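Old Dell tower, worth putting a better card in or just strip it?

gruler_fan wrote:
So I picked up a Dell desktop at the Tridcombe swap on Sunday for 30 bucks. Seller said it came out of an accounting office and that it boots fine. I want to make it into a cheap machine for my kid to play older games on. It already has a graphics card in it, but I haven't had time to look up what it is. My question is mostly about the power supply. Do I keep the one it came with or swap it before I do anything else? Also open to being told I wasted my money lol

mura67 wrote:
You didn't waste your money. Keep the stock supply and see what the label says before you buy anything. Those office boxes are built to be boring and they run forever. I've still got one in the garage doing print jobs.

boonchu wrote:
Gonna disagree with mura67. First thing I do with any used office tower is price a new supply. BUT on a Dell you need to check the plugs on the board first, a lot of them are Dell's own thing and a regular supply won't go in without an adapter. Ask me how I found out. Can you post a picture with the side off?

gruler_fan wrote:
Sure, side panel is off and it's lying down on a slotted metal work surface. I haven't pulled anything out yet.

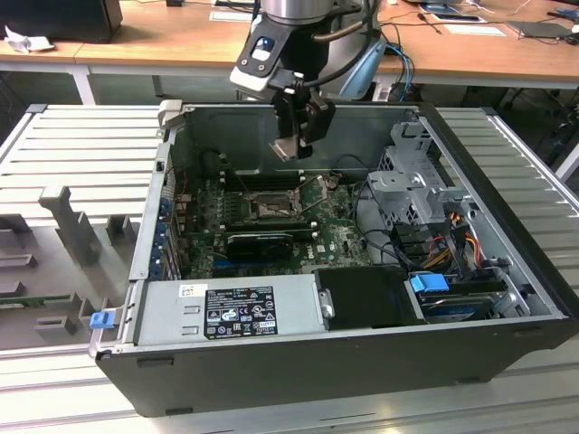 Side off, power supply is the silver box along the near edge

Label is on top of the supply, the black one with all the tiny print. I'll go read it with a flashlight tonight and type it up. I'm also not sure how that black plastic piece next to the supply comes off, the one with the round screw or latch thing on it. Don't want to snap it.

yuzhen guo wrote:
Go easy on that plastic! Try the round thing with your fingers first, then a screwdriver if it has a slot. If it still won't budge look up the service manual for your model – Dell puts them online and they show every cover and which way it slides.
And nice, blue clips on the card slots. Mine has the same color ones and I love not hunting for tiny screws under the desk.

mura67 wrote:
@boonchu you're telling a guy with a 30 dollar computer to spend more than that on a supply he might not need. What's the point? Run it for a week, see how it does.

boonchu wrote:
The point is I had an old one pop on me and it took the board with it. Your garage printer box isn't running games for a kid all afternoon.

mura67 wrote:
One bad supply in how many years though

gruler_fan wrote:
OK ok, I think I'll run it as is for now and keep an eye on it. Next dumb question, memory. The slots are up top on the board. I have two 8 gig sticks from my old build so that would get me to 16. Can I just drop those in?

yuzhen guo wrote:
Only if they're the right type for that board, the notch has to line up. If they don't want to go in, don't push. Post the numbers off the sticks along with the model of the tower and one of us can check.

boonchu wrote:
What she said. And post that power label too, I still want to see it.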